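Burngate toy library reopens with twice the shelf space

Families in Burngate have their toy library back, and it is bigger and brighter than the one they said goodbye to last fall. The doors opened again in April in the old shoe store on Jornon Street, and by lunchtime on the first morning the line for new membership cards ran past the bakery next door!

The library works just like a book library. A household pays a small yearly fee, picks out up to four toys or games at a time, and brings them back within the month. Puzzles, train sets, dress-up clothes, ride-on cars, marble runs - if a child between six months and ten years old might like it, there is a good chance it is on a shelf here. So far 177 households have signed up, and 44 of them are brand new to the idea.

What makes the new place such a treat is the room. In the old basement, the big items were stacked in a hallway and you had to ask for them. Now the ride-ons have their own corner by the window, the board games are sorted by age, and there is a proper low bench where toddlers can try things out while a parent chats or reads. Parents with strollers will be glad to hear there are no more stairs, either.

The blocks section has grown the most. A local family business, Georgiou Hardware, gave the shelving, and a call for outgrown sets brought in far more than anyone had planned for. Some of it is still being cleaned and sorted in the back, so expect new boxes to keep turning up through the summer. Sets for the youngest children are kept on the bottom two shelves, where small hands can reach them.

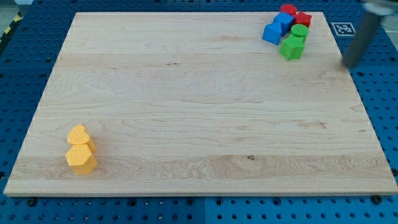 Two yellow blocks, one of them heart-shaped, on a light maple board.

There is plenty for older kids too. A games table runs every afternoon the library is open, from 3 p.m. until closing, and you don't need to be a member to sit down and play. The strategy games have been a hit with the middle school crowd, and a few grandparents have become regulars as well. A jigsaw swap shelf by the entrance works on trust: leave one, take one, no card needed.

The idea for the move came from a visit to Kukambridge, where a similar library has been lending from a storefront for six years and now fixes broken toys as well. Burngate hopes to try the same thing in the fall, starting with wheels, zippers and missing game pieces. Anyone handy with a screwdriver or a sewing machine is very welcome to leave a name at the desk.

Donations of toys in good shape can be dropped off whenever the library is open. Please bring them clean, with all the pieces in one bag, and leave stuffed animals at home for now - that shelf is already full to bursting.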